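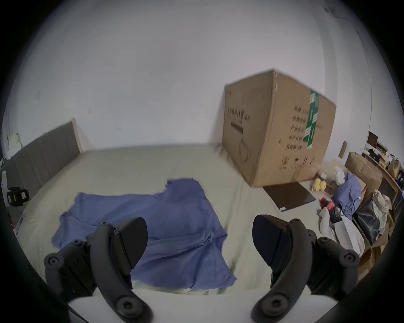

Sollasside Labor Series, Version 2
October | By the Sollasside product desk
14 shares | 2 comments

The Sollasside Labor Series is a desktop reference file of state and county employment figures, prepared for newsrooms, campaign research offices and legislative staff. Coverage begins in 1976 and runs to the latest published month. The file holds over 3000 county and county-equivalent tables, each with labor force, employed, unemployed and rate columns.

Every value is stored with its release status: preliminary, revised or benchmarked. A user checking a quoted rate can see which figure was public on the day of the speech and what it became after revision. Seasonally adjusted and unadjusted values are kept in separate tables and cannot be mixed in one query.

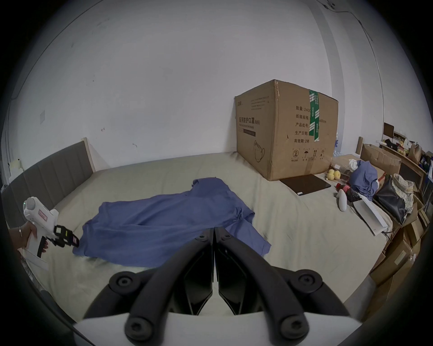 Version 2 adds job openings by region and a definitions panel. The panel shows who is counted in each measure of unemployment, including the treatment of discouraged workers and people working part time who want full-time jobs. Notes on breaks in a series open from the column header.

Tables export as CSV or as fixed-width text. Each export carries a source line and a retrieval stamp. Queries written for the earlier version will run, except those that call the old metro area codes. A conversion table is included in the Lanent add-on, sold separately.

License: single office, 12 months, $400. Updates are posted monthly and install over the existing file. Renewal is not automatic. Orders and purchase requests are handled by the Tullville office, which also supplies the printed column guide.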